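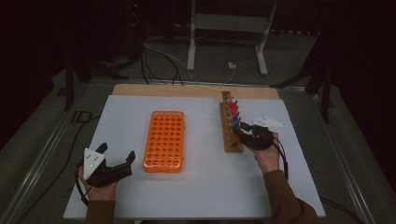
Which rack for a school science club: plastic or wood?

Posted by Vasdale_Mum

Hi all! I've taken on the Friday science club and I'm loving it, but our glassware corner is a muddle. I have an orange plastic test tube rack, the sort with a grid of round holes all over the top, and a narrow wooden stand that takes a single row. The small tubes with red and blue caps are in the wooden one at the moment. Should I move everything into the orange rack and be done with it? There are 18 children and we have 2 tables.

Salim Kioko

Oh, keep both, please! I ran a club in Satstead for years and the single row was my favourite thing in the cupboard. Children can see every tube from the side, so it's brilliant for colour changes (red cabbage water, try it, they go wild!). Keep your cap colours grouped, reds together and blues together, and tidying up gets so much quicker. The big grid is lovely for storage and for handing out empties. Do check a tube fits before you fill the whole thing, as small ones can drop too far down in a wide hole and are a pain to fish out. Wipe the wood with a damp cloth and let it dry standing up. Don't soak it.

larano151

plastic all the way, goes in the sink. we had a wooden one and it went a funny colour but it still works fine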